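Dratley Twisted-Pair Practice Cable, Black Jacket
Sold by the piece or on the spool
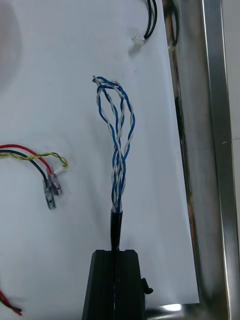 Lorna Lumbao wrote to us that she'd gone through two other practice cables before this one, and that the jacket on ours came away without nicking what was underneath, "even with my dull old stripper, bless it."

We love hearing that! The Dratley has a black outer sheath with blue and white conductors twisted in pairs inside, and it's the cable we reach for ourselves when someone new comes to the bench at Nirndale and wants to learn how to strip, untwist and terminate (and, let's face it, do it all over again until it looks right). Lay down a sheet of white paper first and you'll spot every little snip of wire that gets away from you.

Cut pieces come in 5 foot and 7 foot lengths, and spools run up to 1,398 feet, in case you're stocking a whole classroom. Loose hookup wire in red or black can go in the same box, just add it before checkout.

Cut pieces can't be returned. Unopened spools can.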